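The drinks shop in Clitton opened in September with 2000 bottles on its shelves, almost all of them metal. "My family told me glass sells better," the owner says. "But I like how light these are." 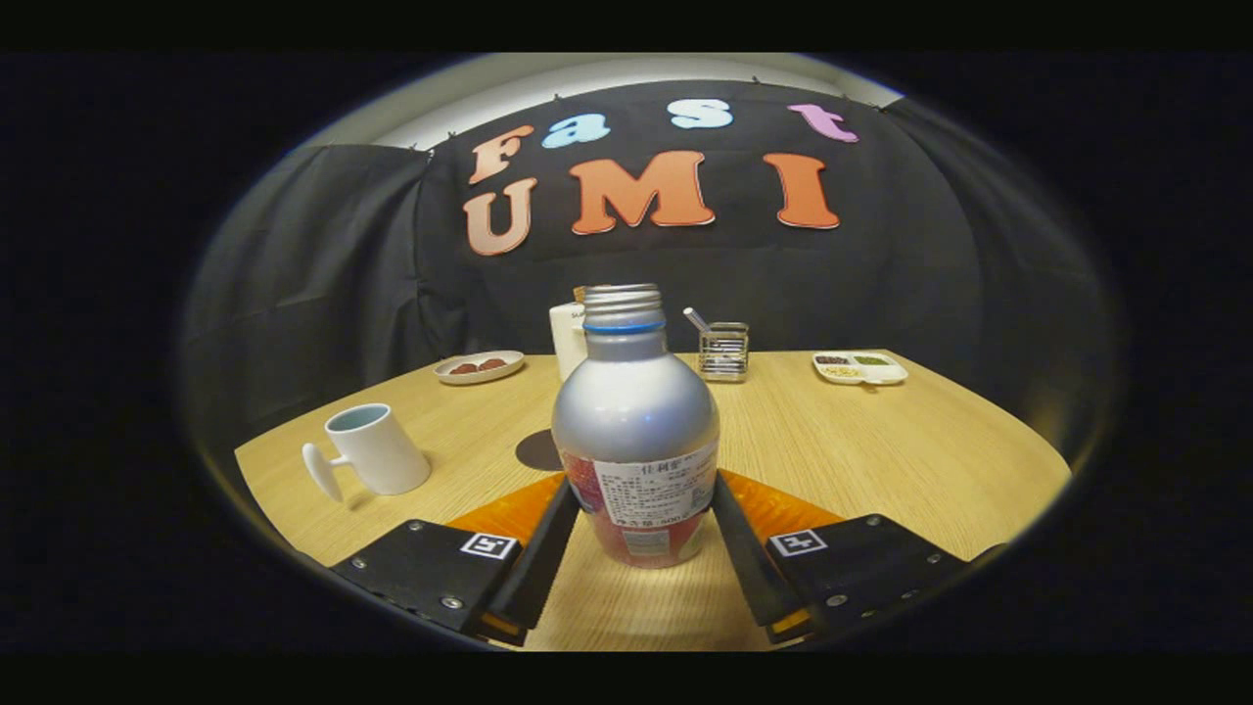 Storage was her first problem. The supplier, Kornport, delivers 1000 bottles at a time and the back room is small. She prefers the kind with a screw cap — the silver one with the thin blue band under it, for example — "so a customer can close it and drink the rest on the train to Yorath."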